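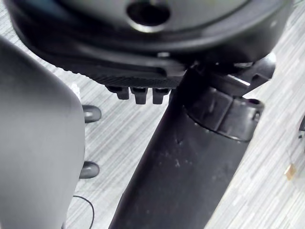 View from the wrist camera, with the gripper at left and the black column in the middle.

Open Day at Stistelau: Questions and Answers

When is it?
Thursday, starting at 10 in the morning. The last demonstration begins at 3.

Do I need to book?
Yes. We have 80 places. Book at the Hadgu Street desk or by phone.

How long is a demonstration?
Half an hour, with time for questions. Hendrik Nkosi runs the robot and will explain each step.

Can I see what the robot sees?
Yes. The wrist camera picture is shown on a screen beside the work area.

Can children come?
Children under 10 must be with an adult.

Where do I park?
Use the Burnov lot. The Sivach gate is closed to visitors.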